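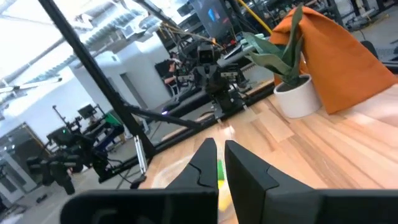

Wrist camera view, gripper just above the dish. Plant pot and orange cloth on the right.

Wrist camera: policy reaches for the plant instead of the object
Posted by Paisan_K in Student Projects

I am on a four-person student team at Skeststead and we are training an imitation policy for a tabletop clearing task. One arm, parallel gripper, one small camera at the wrist. The task is to pick up a small green and yellow object from a dish and set it down on bare wood. The policy takes the wrist image and joint positions, and outputs a chunk of joint targets.

With the plant pot off the table it does well. With the pot back on, the arm drifts towards the leaves in 7 trials out of 17. It usually stops short, the gripper closes on air, and then it repeats the motion. The other 10 trials are fine.

Things already tried: longer training (no change), lower learning rate (slightly worse), cropping the top third of the image (better, but then it loses the dish on the approach). Loss curves look normal. Exposure is on auto at the moment.

My guess is that the green of the leaves is too close to the green of the object. Is that plausible, or should I be looking at calibration first? We have the Simamska demo in June and I would like to avoid collecting the whole set again.
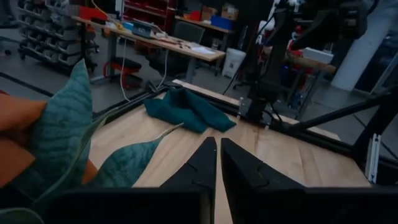
Second layout, with the teal cloth. Fingers nearly closed, leaves on the left.

I added the second layout because it shows a related fault. The cloth task has no green object in it, yet the arm still hesitates when a leaf reaches towards the middle of the table.

Abhishek Tyagi
Calibration is unlikely to be the cause. Your inputs are the raw image and joint positions, so a fixed camera offset is learned along with everything else, provided the mount has not moved between collection and testing. Check that it has not. Put the arm in a known pose, save an image, and overlay it on one from the training set taken in the same pose. If the fingertips line up to within a couple of pixels, leave it alone.

Colour may play a part, but your second layout suggests it is only part of it. I would look at where the plant stood during the demonstrations. If it was always on the same side, or always well clear of the target, the policy has never had to separate the two. We had this at the Cillstead robotics club with a mug and a cable drum, and augmentation alone did not fix it.

What I would do, in this order:
Lock exposure and white balance. In your first picture the ceiling is very bright and takes up the top of the view, so auto exposure will shift as the wrist tilts.
Record a small extra set with the pot in varied positions, including close to the dish. Keep the old data and mix the two.
Add mild hue and brightness jitter. Keep the hue range small or the object stops being distinguishable.
Rerun the same 17 starting positions – otherwise the numbers cannot be compared.

The repeated closing on air is a separate matter. Your demonstrations probably contain no failed grasps, so there is nothing for the policy to copy after a miss. Record a few where the operator misses on purpose, opens, backs off and tries again.

marlow_bench
take the plant away?

Paisan_K
The plant has to stay, it is in the task sheet as a distractor.
Overlay done, fingertips match to 2 pixels. Exposure is now locked and the same starts give 4 bad trials out of 17. Recording the extra set next.

dfennick
Agree with most of the above. One addition: check your chunk length. If the arm commits to a long chunk while the dish is hidden behind the fingers, it cannot correct until the chunk ends. On ours, halving the number of steps executed before re-planning removed most of the drift near the table. It costs more inference time, so watch your control rate. A second, fixed camera would also help, but all your demonstrations would need to be recorded again with it.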